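MEDIA RELEASE
For immediate release
2018-06-03

Moseldale kitchens to stay open through winter under new Grorkgate agreement

The Moseldale Neighbourhood Centre and the Grorkgate Community Foundation have signed a funding agreement that will keep the centre's shared kitchens open to residents until the end of next autumn.

Under the agreement, the Foundation will meet the cost of power, cleaning and routine repairs at all 4 kitchen sites. The centre will continue to manage bookings, inductions and food safety training.

The shared kitchens program gives residents, cultural groups and small food businesses access to a properly equipped kitchen at low cost. It has 200 registered users, many of whom live in rented flats with limited cooking facilities. Others use the program to prepare goods for sale at the Moseldale market.

The previous grant expired at the end of May. Sessions already booked for this month will go ahead as planned, and users do not need to rebook.
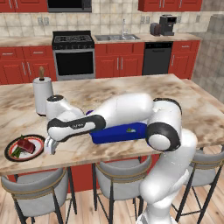 Changes to the booking calendar will take effect next month. Evening sessions will be extended to 11 pm at the Liang Street and Grakaretti Hall sites, in response to requests from shift workers and market stallholders. Morning sessions will remain unchanged. Regular users may hold a standing booking for up to 3 months, after which the time slot will be offered to the waiting list.

Session fees will not rise during the term of the agreement. Concession card holders will continue to pay half the standard fee, and registered charities may apply to have the fee waived. Applications for a waiver should be made in writing before the first session.

All new users must complete a short induction before their first booking. The induction covers safe storage, allergen labelling, the use of ovens and cooktops, and the condition in which benches and floors are to be left. Users preparing food for sale must also hold a current food handling certificate and give a copy to the centre.

The Grakaretti Hall site will close for one week in the coming school holidays so that its rangehood can be replaced. Affected users will be contacted directly and offered a session at another site.

Booking forms and the revised schedule of fees are available from the front desk of the Moseldale Neighbourhood Centre during office hours. Printed copies can be posted on request.

Media enquiries: Communications Office, Moseldale Neighbourhood Centre

ENDS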